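Home | Issues | Authors | Search | Contact

4.2 Cell aging and thermal onset

Cells from two suppliers, Koster and Fluvine, were compared after storage at full charge. All units were lithium-ion cells of the same nominal capacity, taken from packs built for light delivery vehicles. Storage began in July and ended when a cell fell below its rated open-circuit voltage or reached 1452 hours, whichever came first. Each cell was then heated in a closed chamber in fixed steps, with a hold after each step to check for self-heating.

The Koster cells began self-heating at a lower temperature after storage than when new. The Fluvine cells showed a smaller shift, within the spread between batches. In both groups the vent opened before the separator failed, except in three Koster cells, where the two events could not be told apart at our sampling rate. These cells were left out of the fit but kept in the raw data.

Onset was computed with the Clornetti package, using the two-term decay model of Section 3. The model explained 99 percent of the variance in the Fluvine group. The fit was poorer for Koster, and the residuals grew with storage time. We take this as a sign that a second reaction, probably at the anode surface layer, is missing from the model. Pack-level spread of heat from cell to cell was not tested. The results should not be used to set spacing between cells in a finished pack.

Comments (2)

shezi_lab: Was state of charge checked again right before heating? Self-discharge could account for part of the Koster shift.

packtest: Please post the raw curves for the three excluded cells.

Contact the editors | Copyright 2022 Shezi Open Papers | Back to top 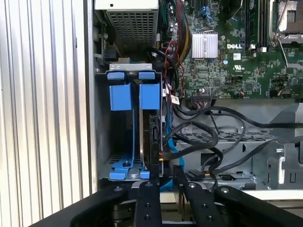
Figure 3. Open desktop computer tower with power supply and blue drive carrier.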